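The Kindness Jar: Your Questions

What is it?

A jar at Fallia, our neighbourhood drop-in on Marquez Street. You write something decent about another person on a slip of paper and put it in. We pass it on. That's the whole program.

Do I have to sign my slip?

No. Last year we delivered 87 slips and only 9 had names on them. People will happily sign a complaint, but a compliment makes them shy.

Can I write one about myself?

You can. We'll deliver it to you with a straight face.

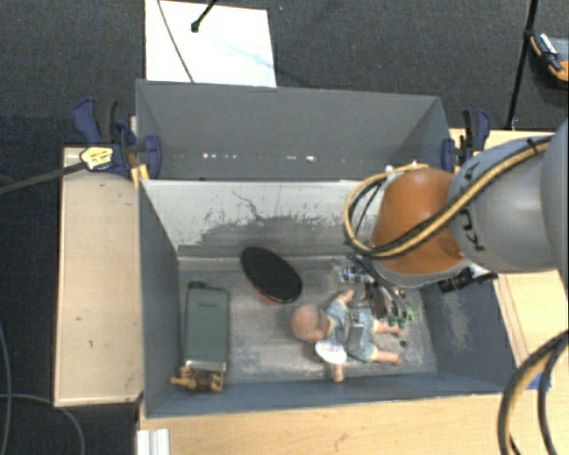
What if I can't think of anything nice to say?

Start small. "You always hold the door" is a perfectly good slip – so is "I like your laugh", provided you do.

Is there an age limit?

Kids from 5 up can write their own. Younger ones may draw, and we'll do our best to work out which neighbour is the one with seven legs.

Someone gave me a slip and now I feel awkward. What do I do?

Say thanks. You don't have to argue with it or bake anything in return.

When are slips delivered?

On the first of the month. The next lot goes out in April, so get yours in before then. The Plosar bakery keeps a second jar beside the till – please stop tipping into it.

Updated March 27, 2023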